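3.2 Collecting the tableware demonstrations

We wanted the Mullimville set to look like somebody's lunch table, so we skipped the lab bench and went into real homes with hand-held grippers. I did a good share of the Vinville sessions myself, and I can report that your forearms know all about it by Saturday! In the end we kept 1,180 demonstrations, 800 of them with plates and the rest split between bowls and small packaged goods.

Plates got the biggest share because our first policy (trained on the older Salazar data) was hopeless with them. It would come down flat on the rim, pinch, and slide right off. So we asked people to tip the plate up first and then take it with one pad on each side, however felt natural to them. We didn't script the angle.

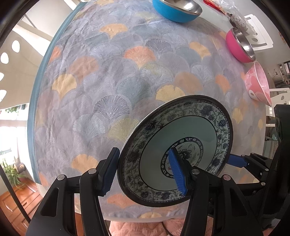 Figure 4. A decorated plate held nearly upright between the blue finger pads, with bowls farther back on the patterned tablecloth.

We also left the tablecloths alone. A plain cloth would have made segmentation a lot easier – I argued for one early on and lost – but the busy prints turned out to be useful training material. A floral plate on a leafy cloth is a nasty case for the depth estimate, and the policy has to see plenty of those before it stops grabbing at the pattern.

Each session ran in blocks of 30 takes, with a short break in between to shuffle the dishes. Anyone could throw out a take on the spot by saying so.

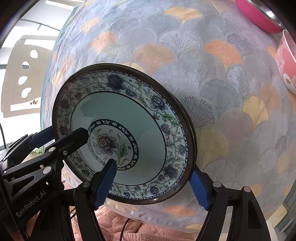 Two-gripper takes were harder to keep clean. The two hands see the same plate from different sides, so the streams have to line up in time, and we dropped any pair that drifted by more than 40 milliseconds. Pistlow, our alignment script, does that check overnight. It's picky, and early on it rejected takes that looked perfectly fine to me, mostly ones where a finger covered the middle of the plate for a long stretch. We loosened the visual part of the test and kept the timing limit as it was.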